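Screening Room Check, Clunero Cinema
Superhero opening night, first showing 7 p.m.

Exits and aisles
Both rear exits unlocked: YES
Aisle lights working: YES, except row F, which has been flickering since the last sequel and may outlive the franchise.
Cardboard hero clear of the fire door: NO. Moved twice. Someone keeps putting him back where the light is better. Now taped to the lobby wall.

Seating
Seats bolted down: YES
Seats usable: 30 in the balcony, all sound. Downstairs, two armrests are loose. Tagged.
Head count limit posted: YES, 400. The sign is behind the popcorn poster. Poster moved.

Costumes and props
Capes: allowed, but not on the stairs. Last year's villain night gave us three tumbles, all of them heroes.
Masks: off at the door, back on once seated.
Foam hammers: fine. The Baidoo fan club asked about a metal one. It stays in the coat check with a ticket on it, like an umbrella.
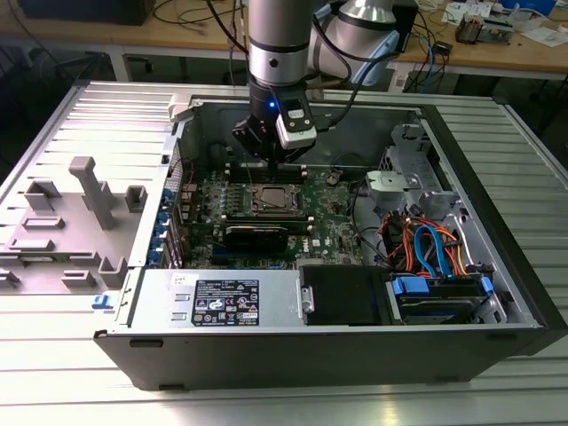 Projection booth
Extinguisher charged: YES
Vent clear: NO. A stack of old Gistunik trailer reels was sitting against it. Restacked by the sink – not in it, please.
Sound level at the back row: 80 on the meter during the loud trailer. Passed. The final battle is louder, so check again then.

Lobby
Floor mats flat: YES
Popcorn machine guard in place: YES, after a talk.
Giveaway posters: Felolov sent 2,000, which is generous for a town this size. The boxes were blocking the electrical panel. Half now in the office, half under the stairs. Under the stairs is also wrong. Find a third place before doors open.

Result: pass, with fixes
Still open: row F light, two armrests, poster boxes.
Recheck at 6 p.m. Bring tape.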